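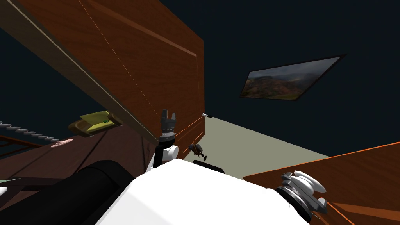
28 July 2023

I am back in my room in Nolville and my feet hurt, but I want to write this before I sleep, because tomorrow we drive again and I will forget the small things.

Tonight was the team evening for Caron. It is the third one I have worked on since I came to Flodov in June, and the first one where Ghislain let me keep the score alone. The plan was a treasure hunt through the hotel in the afternoon, then dinner, then a cooking contest between the tables with only cold dishes, as the hotel doesn't allow any flame in the ballroom.

The treasure hunt went better than I feared. We had 19 teams, and each team got an envelope with a map and the first riddle. I had written two of the riddles myself, and Amrit Simard corrected my English in them. She changed "the place where the coats are sleeping" to "where the coats spend the night". I still like mine more. One team from the accounting department went to the laundry instead of the coat room and stayed there a long time, talking with the people who fold the sheets. They came back last and they were the happiest of all.

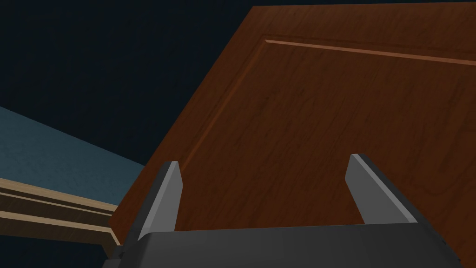 The mistake of the day was also mine. I gave every correct answer 1000 points, as it is written in the Flodov handbook, but the final riddle should count double and I forgot it until the dessert. So I had to add everything again on a paper napkin, behind the curtain, while Ghislain Lavoie told the guests the long story of the boat race in Flatevberg to win some time for me. He has told it at every event this month. I now know where he makes the pause and where he lifts the left hand. The people laughed very much at the end, and I was still not finished, so he began a second story.

After the new count, the first and the second place changed. I was afraid that somebody would complain. A tall man from the team that had been first came to my table, and I thought, now it begins – but he only wanted to know if he could keep the map for his daughter. I gave him two.

The cooking contest I did not see much of, I was packing the envelopes. From the noise I understood that the table near the door made something with cucumbers that fell down. Amrit was the judge and she gave the prize to a salad with pears. She said later that she doesn't like pears.

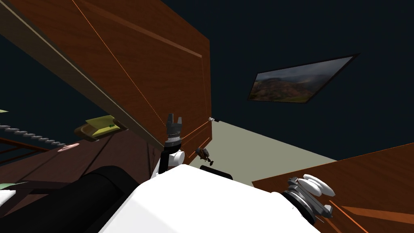 Brown cabinet, white knob, and the picture with the hills.

We loaded the van quickly. The big speaker has a loose wheel again, and I have to remind Ghislain to write to the rental company, he says yes every time. I must also buy new pens, the blue ones don't write on the shiny cards. And I want to ask if I can speak into the microphone at the next event, only the welcome, three sentences. I practiced them in the van with a low voice. Amrit heard me and said that "dear guests" sounds like a wedding, so I need another beginning. Maybe "good evening, everybody". I will try it in the morning, when my voice is back.

I called my mother at the end, but she was already asleep. Breakfast is at seven.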